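Counting eelgrass at Farnthorpe

2018-01-12

Philomena Nyarko has walked the mudflats at Farnthorpe every August since she joined the estuary survey. She leads the seagrass work there, and the results of the latest count were sent to landowners last week. We met at the survey office in Dornville.

The team marked out 218 plots between the sea wall and the main channel. Eelgrass grew in more of them than in the year before, mostly on the north side. "It's patchy," Nyarko said. "You get a thick bed, then bare mud, then a few thin shoots. I wouldn't call it a recovery yet."

The south side worries her more. Boats have been anchoring there at high tide, and the chains drag as the tide turns. Two moorings were moved in the spring, and she would like the rest to follow. The harbor office has asked for another season of data first.

"I understand why they want it," she said. "But the plants don't grow back fast. If you lose a bed, you can be waiting years."
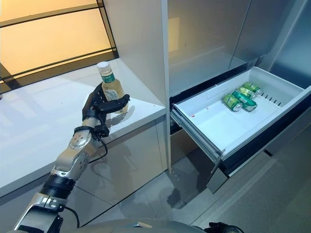
Water quality is the other half of the job. Efua Sarpong collects samples at 30 points along the estuary and tests them for nitrogen and for how much silt they carry. Cloudy water keeps light from the leaves, and after heavy rain the upper creek can stay murky for days. Sarpong said people on her guided walks often ask what a bad sample looks like. "If it's a pale yellow, like what's in that clear bottle, they think it must be polluted," she said. "Color doesn't tell you that. Peat can stain water that's perfectly good for eelgrass." The nitrogen has to be measured.

Nkrumah Odoi, who farms 558 acres above the creek, has left a wider strip of grass along his ditches – partly to hold the soil and partly, he said, because the ground there was too wet to plow anyway. Nyarko wants three more farms to do the same.

She plans to add plots on the south side this August. Seed collecting may start then too, if the permit comes through. "We applied in good time," she said. "Now we wait."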